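New preprint out from the Traltdale sequencing group. Short thread on what is in it.

We looked at methylation at 54 regulatory regions in barley roots, sampled at three growth stages. 800 plants, two growth chambers, one seed lot.

Most regions did not change between stages. 10 did, and all of those sit upstream of genes tied to nitrogen uptake.

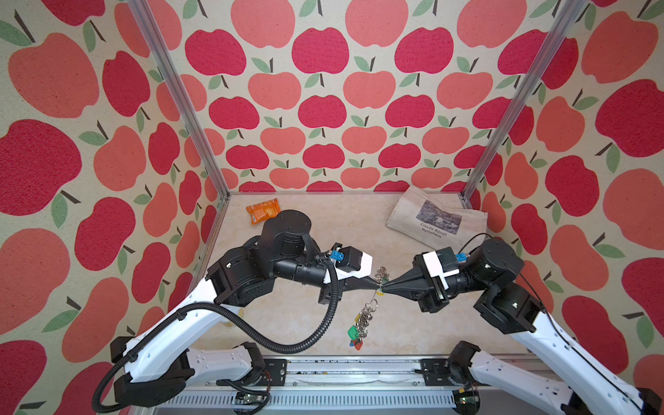

Two arms, one bunch of keys.

Alignment was done with Kivomov, default settings except for the mismatch limit, which we lowered. The config file is in the supplement.

One caution — bulk tissue hides differences between cell types. A region that looks half methylated may be fully methylated in half the cells. We can't separate those cases with this data.

The Mészáros correction was applied for batch effects. Results without it are in table S3. The ranking of the top regions changes, the list does not.
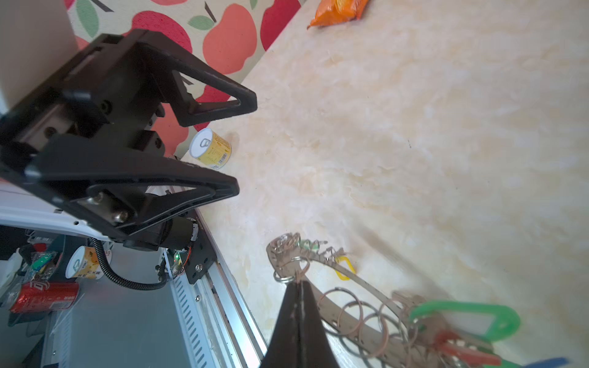
Methods & Data

Raw reads are on the Comstead archive under open access. Processed tables follow in April, once the sample labels have been checked against the chamber logs.

If you rerun the pipeline, use the second version of the annotation file. The first has an offset error on chromosome 5H.

Comments on the preprint page, please — replies here get lost.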